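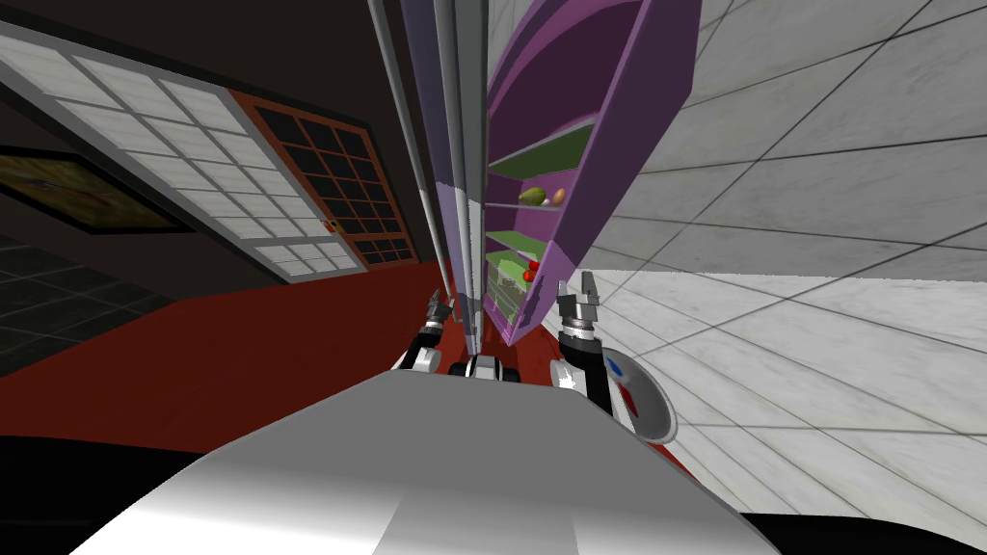 Simulación: dos brazos ante la estantería morada, con las pinzas abiertas.

Enseñar no es mover el brazo de otro
Por Dimas Ngau

Cada vez que alguien me cuenta que su robot «aprendió» a ordenar una estantería, pregunto quién lo movía. Suele haber una persona detrás, con dos mandos y bastante paciencia. En Ikar grabaron casi 200 demostraciones por control remoto en una casa simulada, y Qistina Lumbantobing, que hizo buena parte, me reconoció que al final ya no pensaba en la fruta: pensaba en acabar.

Eso se queda en los datos. Si quien maneja duda antes de cerrar la pinza, el robot copia la duda. Si siempre entra por el mismo lado, el robot no sabrá que existe otro. Lo llaman aprendizaje por imitación, y el nombre me parece generoso.

Adi Ngui defiende que el simulador sale barato y que un golpe contra un estante no rompe nada. De acuerdo. También por eso se maneja con menos cuidado. Una pera virtual no se magulla, y la mano que la coge lo sabe.

No pido que se abandone el método. Pido que, junto al porcentaje de aciertos, se publique quién hizo las demostraciones, cuántas se descartaron y con qué criterio. Se lo pedí a Ikar en mayo. Sigo esperando la lista de descartes.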